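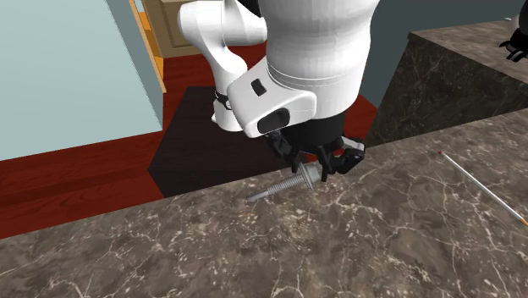
The wrapping paper came home again in March. I keep a shelf for it now, next to the tubs of cookie dough from last fall and a candle whose scent is listed as "Harvest." I have bought all of these things from my own children, at prices I would not pay a stranger, so that Quintero Elementary can have a new set of library shelves.

I like the library. I would like it to have shelves. What I have lost my taste for is the route the money takes to get there.

Consider the roll of paper. It cost me 18 dollars and is long enough to wrap one shoebox, provided you don't care about the ends. The school keeps less than half. The rest goes to the company that prints the catalog, ships the boxes and sends a man in a duck costume to the kickoff assembly. My daughter can describe the duck in detail. She can't tell you what the money is for.

Then there are the prizes. Sell 2 items and you get a rubber bracelet. Sell 70 and you ride in a limousine to a pizza restaurant that you could walk to. I have met exactly one child who made the limousine, and her mother, Nelly Giraldo, manages an office with a very large break room. Nelly is generous and a little embarrassed about it. She told me she left the order form by the coffee machine and went on vacation. Meanwhile the kid down my street, whose father drives nights, knocked on every door on our block and got the bracelet.

I raised this at the parents' meeting, in what I believed was a friendly tone. Flor Palomino, who has run the spring sale for longer than I have had children in the school, asked me what I would do instead. It was a fair question and I had come without an answer, so I ate a brownie (2 dollars, proceeds to the shelves).

I've had time to think since then, and my answer is dull. Ask for the money. Send home one sheet of paper in September that says what the school needs, what it costs, and what it would come to per family if everybody paid the same. Then say plainly that not everybody can, that any amount is fine, that nothing is fine too, and that no list will be kept. People who want to give more will give more. I would happily write a bigger check than I have ever spent on dough, if only to get the freezer back.

Yeison Ñahui, whose twins are in third grade, thinks this would never work. His view is that people like to get something for their money, even if the something is a candle. He also says that selling teaches children confidence. Maybe so. My son's method is to stand behind me while I text his grandmother. She has confidence to spare and has bought four tins of popcorn, which she can't eat on account of her teeth.

I'll give the other side this much. The catalog sale is the one week when I hear from half the families in our grade. Edith Puma and I became friends over a mix-up involving her cheesecake and my trunk, and I doubt a sheet of paper in September would have done that. If we drop the sale, we should keep something where people turn up and stand around. The fall potluck costs next to nothing and has never once sent me home with a candle.

The building on Grurach Street has a stone over the door that says 1862, and I assume the people who put it there passed a hat. I don't imagine anyone was promised a limousine. They had a school to build, they said so, and their neighbors dug into their pockets or brought lumber.

Flor has put my idea on the agenda for the next meeting, right after the vote on fall catalogs. I plan to be there early. I have also agreed to take the order forms around my block this time, as Flor was short a person and I was standing closest to the brownies. If you live between the school and the park, I'm sorry. The popcorn is the best of it.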